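Início | Projetos | Guias | Materiais | Contato

Guia de montagem da maquete Tilasero — Parte 2: base, curvas de nível e volumes

11 de setembro de 2020, por Tudor Grecu 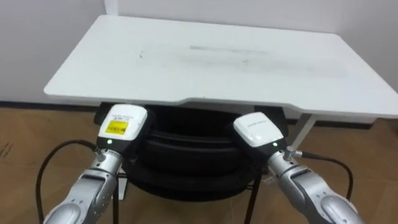 Bucur me escreveu depois da Parte 1 perguntando se dava para pular a base e colar os volumes direto no papelão do terreno, porque o prazo dele estava apertado. Disse também que na última maquete tinha feito assim e que o conjunto empenou antes da banca.

Pois é, Bucur, você mesmo já respondeu! A base é a parte chata, eu sei, mas é nela que eu gasto mais tempo hoje em dia. Nesta parte a gente sai da pasta de desenhos do pavilhão de Rimville e chega até os volumes colados no terreno. A cobertura e a vegetação ficam para outubro, se eu conseguir terminar as fotos.

2.1 Antes de cortar

Confira se a pasta de desenhos está completa: planta de implantação, dois cortes e o gabarito das curvas. Imprima tudo em tamanho real, sem a opção "ajustar à página". Já perdi uma tarde inteira por causa dessa caixinha marcada, e olha que eu uso a mesma impressora há anos.

Nota: o gabarito traz uma barra de controle de 50 mm. Meça com régua de metal. Se der 49 ou 51, imprima de novo.

2.2 Preparar a base

1. Corte a placa de MDF no contorno indicado na planta de implantação, deixando 5 mm de sobra em toda a volta.

2. Lixe as bordas com lixa fina, sempre no mesmo sentido, e tire o pó com um pano seco.

3. Cole os sarrafos por baixo: um em cada lado e um no meio, na diagonal. (Eu fazia só nos lados. A do meio foi conselho de um professor meu, e desde então nenhuma base minha empenou.)

4. Ponha peso por cima — livros servem — e deixe secar até o dia seguinte.

Cuidado: não use cola branca diluída nesta etapa. A água entra pela borda do MDF, ele incha e depois não volta.

2.3 Curvas de nível

O terreno de Rimville desce do norte para o sul e tem 9 curvas no gabarito. Parece muito, mas elas são bem suaves e vão rápido.

1. Transfira cada curva para o papelão-pluma com lápis macio. Marque também a linha da curva seguinte, que é onde a próxima camada vai encostar.

2. Numere as camadas no verso. No verso mesmo, viu? Na frente o grafite aparece depois, e a borracha deixa uma mancha brilhante que é pior que o número.

3. Corte com estilete novo, em duas ou três passadas leves. Gire a peça e mantenha a mão parada nas curvas fechadas.

4. Monte tudo a seco, de baixo para cima, e compare com o corte A. O patamar do pavilhão tem que ficar nivelado; passe um nível pequeno ali antes de pegar a cola.

5. Cole uma camada de cada vez, com pouca cola e longe da borda, e espere 20 minutos entre uma e outra.

Cuidado: troque a lâmina assim que ela começar a rasgar em vez de cortar. Lâmina cega pede força, e é com força que a mão escapa. Corte sempre com o corpo fora da linha do estilete.

2.4 Volumes

São três: o salão, o bloco de serviço e a passarela que liga os dois. Comece pelo salão, que é o maior e serve de referência para o resto.

1. Corte as paredes em papel Paraná. Abra as janelas antes de soltar a peça da folha, senão ela dança na hora do corte.

2. Faça as quinas em meia-esquadria. Dá mais trabalho do que topo com topo, mas a junta some.

3. Monte as quatro paredes em volta de um esquadro e prenda com fita crepe até a cola pegar.

4. Repita com o bloco de serviço.

5. Apoie os dois no terreno sem colar, encaixe a passarela e só então marque as posições a lápis.

Nota: se a passarela ficar com folga, mexa no bloco de serviço e deixe o salão onde está. No projeto original ele é alinhado com o eixo da rua Narkgate, e qualquer giro ali aparece muito quando se olha a maquete de cima.

6. Cole o salão, depois a passarela, por último o bloco. Limpe os excessos com um cotonete enquanto a cola ainda está fresca.

Guarde os recortes de papel Paraná das janelas maiores, porque vamos usá-los como calço quando chegar a vez da cobertura.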